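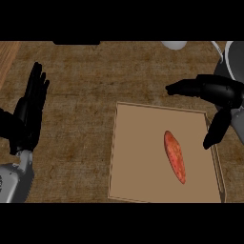

How many demonstrations does a two-handed task need before training is worth starting?
For tray work with one object, we now start at 100 accepted episodes and add more only where the policy fails.

The figure comes from the Trastora simulation set, which closed in April with 212 episodes recorded by remote control. Berenice Trujillo trained on the first 100 and then on the full set. The larger set helped with objects lying diagonally in the tray and made little difference elsewhere. Produce items such as the sweet potato remain harder than boxes, as the taper changes where the thumb should close.

Operators should note two changes to the recording procedure.

The idle hand is now part of the demonstration. Park it open, fingers together, clear of the tray, and leave it there until the task calls for it. Small drifts in the idle arm were being learned as if they meant something. Christos Alexiou found them in 7 episodes, all of which have been removed from the set.

Approach speed is capped for the last part of the reach. Slow down before the thumb passes the tray rim, and pause for 2 seconds if the glove tracking lags. Episodes with a visible jump in finger position will be rejected at review.

The Rurkitz glove profiles have been recalibrated for smaller hands. Load the new profile before your next session, as the old one under-reports thumb flexion. Aguirre scene files are unchanged.

Booking for the Trernwood operator stations is through the usual sheet. Morning slots go to bimanual tasks first.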